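Speaker notes - Trilley grasp planner, Makudbridge meetup
Wayne Bloxham

Start with the thank-yous, then straight in. Don't read the title slide out loud.

Slide 2. Trilley is our grasp planner. It takes one colour view from the wrist and gives back a finger pose, a width and a score. Ask who's written one of these before (hands up). Say how much fun it's been, because it really has!

Slide 3. Rings! My favourite part of the whole talk, so slow down. The old planner treated every object as a solid blob and tried to close across the full outside. With a roll of tape that's a very wide grasp. The new one looks for holes and asks if a finger fits - one finger down the middle, one outside, pinch the wall.
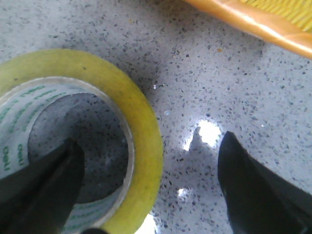
The tricky bit is perception. Clear tape is see-through at the rim, the bench shows through the centre with the same speckle as everywhere else, and glare off the overhead lights can look like an edge. We kept 800 ring views for training and held back 100 for testing. Glare was behind most of the bad masks, so Tapley (our labelling tool) now has a glare brush. Show it live if the wifi behaves.

Slide 4. Control. Once a finger is inside the hole, sideways moves are locked until it lifts clear. Closing is force-limited, and the wrist is allowed to drift a little so both fingers meet the wall evenly. Play the Nastness sim clip here. Point out the drift, it's lovely to watch.

Slide 5. Timing. Planning used to take 618 milliseconds and our budget is 600. Tell the caching story, keep it short.

Questions. Someone will ask about mugs. Handles are next, planned for February.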